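Search this blog
Search

Jet blast and the fence at Hungate

Jul 24, 2024

The airfield at Hungate has finally published its note on the February jet blast event, and it is a better read than I expected. It runs to 34 pages, most of them appendices.

The short version: a twin-engine freighter operated by Cloutier was doing a high-power engine run on the north apron. The aircraft was parked with its tail toward the perimeter road. The run was approved for the blast pad, but the pad was closed for joint repair and the approval was not updated. A 200 foot section of chain-link fence went over, along with 2 light poles and the roof of a bus shelter. There were no injuries.

Three points interest me.

First, the wake contours in the operator's manual assume still air and level ground. The north apron slopes down toward the road, and the wind that morning was blowing the same way as the exhaust. Both stretch the contour. The note says so but gives no corrected figure.

Second, the fence had privacy slats fitted. Bare chain-link lets most of the flow through. Slatted chain-link is a sail, and the post footings were never sized for it.

Third, the run permit has no field for surface closures. The ramp controller had the closure notice on one screen and the permit on another. Doltmont moved to a combined form years ago — I would like to know why Hungate did not.

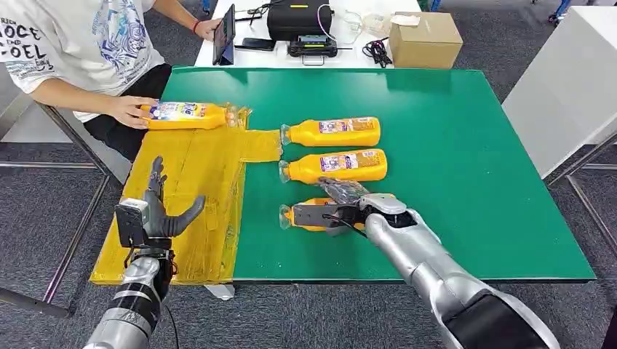
Orange bottles on the green and yellow tabletop.

Ylva Öberg wrote to ask whether a blast fence would have helped. Yes, if it were the curved type and close enough to the tail. Luveck has one behind its run-up bay, and the road behind it stays open during tests. I have asked Hungate for the anemometer log and will post the numbers if they send it.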